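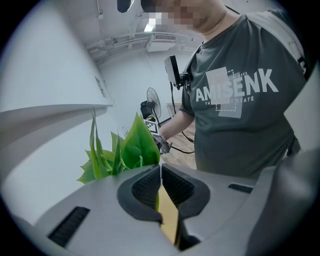

## Zerix Align 2

Zerix Align is a time and pose alignment tool for two-handed demonstration recordings. It reads the wide-angle video from each hand-held gripper together with the head view, solves both gripper trajectories in one shared frame, and writes episodes that a policy trainer can load directly. It runs on a workstation after the session or as a background service during recording.

### Pose solving

Square markers on the grippers are detected in every view where they show up. Detection runs on the raw fisheye image, with the lens model applied to corner points only. This keeps markers usable well away from the center of the lens.

When a marker is hidden – leaves, sleeves and cables are the usual causes – the solver falls back on visual odometry from that gripper's own video. Gaps of up to 21 frames are bridged by default. Longer gaps are flagged and the episode is split.

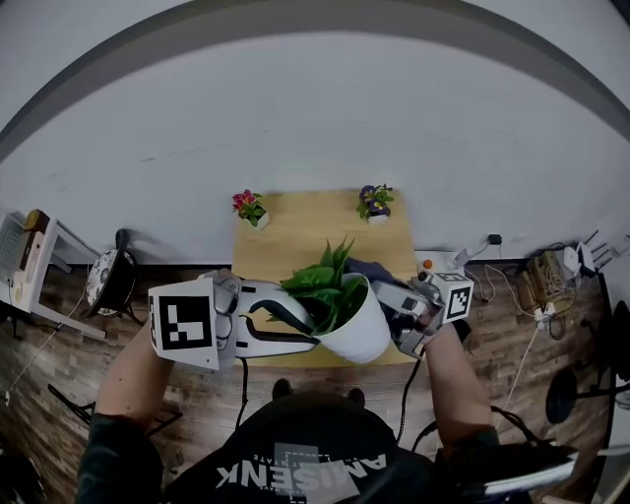 Two-handed carries get an extra constraint. If both grippers hold the same rigid object, such as a plant pot, the distance between the two grip points is held constant for the length of the grasp. Set `shared_grasp: auto` to turn this on. Leaves and other soft parts are left out of the constraint by a motion mask.

### Inputs

- Video: one stream per gripper, plus an optional head view
- Calibration: Levow lens files or plain YAML
- Marker map: size and ID for each face; flat cards and cubes are both supported

### Outputs

Episodes are written as Ren archives with synced video, 6-DoF poses, jaw width and a per-frame confidence value. Faces can be pixelated on export.

### Known limits

- Jaw width is not estimated if both fingertips are out of view.
- Reflections in glossy surfaces can produce false marker hits. Raise `min_border` to 17 to filter them.
- Marker maps from version 1 must be converted with `zx-map upgrade`.

### License

Sold per workstation. The Gindton plug-in for trajectory review is a separate download, and its next release is planned for June.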